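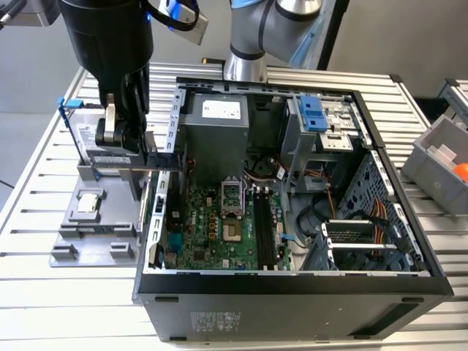
A reader in Clellach wrote to ask why a computer is so big when the part that does the thinking is smaller than a cracker. She wanted to know what all the other stuff in the box is for, and whether any of it could be left out.

Most of it could not. A desktop computer is a metal box with a lot of parts in it, and each part has one main job.

Opening the box

The tall kind of desktop computer is called a tower. One side of a tower comes off like a lid. People who fix computers usually lay the tower down on its side first, so the parts face up and screws don't roll under the desk.

Never open a computer by yourself. Ask a grown-up, and make sure it is unplugged from the wall.

The power supply

The gray metal box inside the case, with the white label on top, is the power supply. Electricity from a wall outlet is too strong for small computer parts. The power supply changes it into a weaker kind they can use and sends it out through wires.

The colors help people tell the wires apart. A power supply should never be opened, even by a grown-up who likes fixing things. It can hold electricity inside after the plug is pulled.

The motherboard

The big green board is the motherboard. Almost everything else connects to it. Thin lines of copper run across it and through it, and they carry signals from one part to another. If the computer were a town, the motherboard would be the streets.

You will also find lots of tiny parts on a motherboard. Some of them are capacitors, which store a little electricity and let it out again to keep the flow steady.

The place for the brain

In the middle of the green board there is a square spot called a socket, with a metal holder that lifts up. The processor goes in there. It is also called the CPU, and it is the part our reader was asking about. It follows instructions, one after another, very fast.

The socket in our picture is empty. Many processors touch the board through hundreds of tiny metal contacts, and these bend easily, so people try not to touch them. Once the processor is in, the metal holder folds down over it and keeps it still.

The memory slots

The two long black slots next to the socket are for memory. Memory holds the things the computer is working on right now. When you type a story, the words sit in memory until you save them. Turn the computer off without saving and they are gone.

Memory comes on thin sticks that push into the slots. Each stick has a notch in its edge so that it only fits one way around.

Places for saving

Anything you want to keep goes on a drive. A drive remembers even when the power is off. It joins the motherboard with a cable, and the blue connectors on this board are for that kind of cable. They are called SATA connectors. You say it "SAY-tuh" or "SAT-uh" – people argue about it.

The fan

Computer parts get warm when they work. If they get too hot, the computer slows down or shuts itself off. The black round fan moves air through the case. When you hear a computer humming, you are mostly hearing fans.

The slots at the back

The back of the case has a row of narrow openings. Extra parts called cards can go there. A card has a flat metal bracket on its end that fits in an opening and often has places to plug in cables from outside. Some cards make pictures for a screen, and others handle sound.

Words to know

Tower: a desktop computer case that stands up tall.
Socket: the spot on the motherboard where the processor goes.
Card: an extra part that adds a new job to the computer.
Drive: the part where things are saved.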